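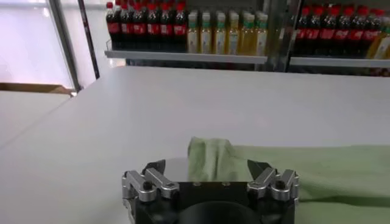 Figure 4. Wrist camera view, two-finger gripper open over the folded cloth.

4.2 Cloth trials

We ran 804 grasp attempts with the Maledura controller and 939 with Petorau, using the same arm and the same pair of fingertips. The headline gap in favour of Petorau should be read with care. A raised fold between the fingertips, as in Figure 4, is close to the easiest start a cloth can offer, and Petorau was given more of these than its rival. When we keep only the flat starts, 38 for Maledura and 31 for Petorau, we would not bet on either.

Nor are we convinced by the claim (Tyagi and Hjaltested) that the wrist view alone is enough to judge fold height. The background holds rows of bottles with bright red caps, and a window that washes out the left side of the view. We did not test whether either controller leans on such cues, and the original authors do not report having done so. Two of us (Quispe and Sibiya) labelled the outcomes separately and disagreed most often over what counts as a lift when a corner still touches the table.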